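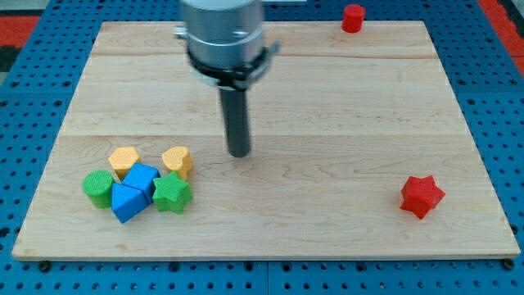

**Why does a wide board glued up from narrow pieces cup less than a single plank of the same width?**

A flat-sawn plank shrinks more along its growth rings than across them, so the whole width bends in one direction as it dries. Narrow pieces still bend, but each one moves a small amount, and the total curve across the panel is much smaller.

# Wood That Keeps Moving

Trinidad Valcárcel has run the panel shop at Berkotdale through enough heating seasons to know when the phone will start ringing. The calls come in December. Furnaces have been on for several weeks, indoor humidity has dropped, and tabletops that left the shop flat in August have opened a gap at the breadboard end or lifted at one corner.

"The wood is doing what it did in the tree yard," she says. "It's giving up water to dry air. The customer thinks the glue failed. In most cases the glue is fine and the screws are the problem."

Wood exchanges moisture with the air until the two reach balance. Makers call this figure the equilibrium moisture content. In a heated house in winter it may sit near 6 percent; in a damp summer it can pass 10. Between those values a board changes very little in length. It changes a good deal in width. Shrinkage around the growth rings is commonly close to twice the shrinkage across them, and the ratio varies by species.

## Sorting before gluing

At Berkotdale, lumber rests in the shop for 25 days before it is ripped. Each board is checked with a pin meter at both ends and in the middle. If the readings differ by more than two points, the board goes back on the rack.

Valcárcel's crew does not alternate ring direction as a fixed rule. Alternating the rings turns one large curve into a series of small waves, which are easy to hold down with a frame but show up under a glossy finish. Keeping all the rings the same way gives one even curve, which a few fasteners can pull flat. The shop uses the first method for doors and the second for tabletops.

Edges are jointed the same day they are glued. Clamps stay on for 60 minutes at shop temperature, and no panel is planed until the next day. The joint takes on water from the glue and swells slightly. If it is planed too early, it shrinks afterward and leaves a shallow groove along the seam.

## The Grola test

The shop's best records come from a batch of 56 panels made for the Grola library. Half were fastened to their bases with screws in tight round holes. The other half used slotted holes that let the top slide.

The batch was measured on 17th November and again after the heating season. The panels in slotted holes had narrowed and stayed flat. Several of the fixed panels had split near the outer screws, where the wood had no room to shrink. The splits followed the grain and, with one exception, ran beside the glue line instead of through it.

Tejada, the finish supplier, had asked whether a heavier coating would have prevented the damage. Valcárcel doubts it. A film finish slows the exchange of moisture, and that helps with short swings in humidity. Over a full season the wood still gets to the same place. Coating only the top face is worse than coating neither, in her view, as the bare underside reacts first and pulls the panel out of shape.

## Fasteners and clearance

For the next order, a run of benches for the Fuvevard ferry terminal, every top will be held with wooden buttons set in a groove. The clearance is set from the moisture reading on the day of assembly. A top built dry needs room to grow, and a top built damp needs room to shrink. The work order has a box for the reading, and the bases are not released until the box is filled in.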